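Print this page | E-mail to a friend

Search Enter keyword Go

How Does a Sheep Become a Sweater?

By Hadiza Lawal

Have you ever looked really closely at a wool sweater? Those fuzzy loops grew on a sheep, and the trip from barnyard to closet is amazing!

First comes shearing. A good shearer can take off the whole coat, called a fleece, in one big fluffy piece. It's a haircut, so the sheep grows it all back for next year. 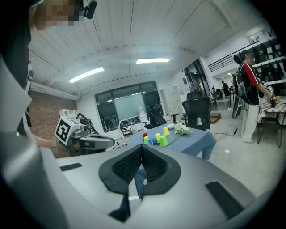
Next, the fleece gets a bath. Fresh wool is full of dirt, bits of grass and a grease called lanolin (people put it in hand cream!). Then it's combed, or carded, until the fibres line up.

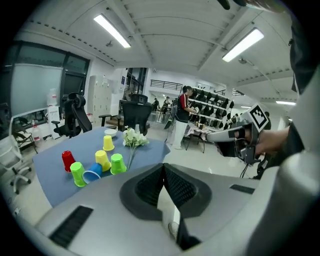 Six cups on the table.

Now for spinning! Twist the fibres and they grip each other and turn into strong yarn. At the Oyewole mill, one sweater's worth of yarn weighs 240 grams, and it can be dyed any colour you like. 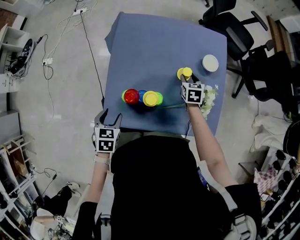
Why Is Wool So Warm?

Wool fibres are crinkly, and the crinkles trap little pockets of air. That air holds your body heat close, even on a freezing day at the rink. Grab your favourite toque and check the label. Is it wool?

7 comments | 100 shares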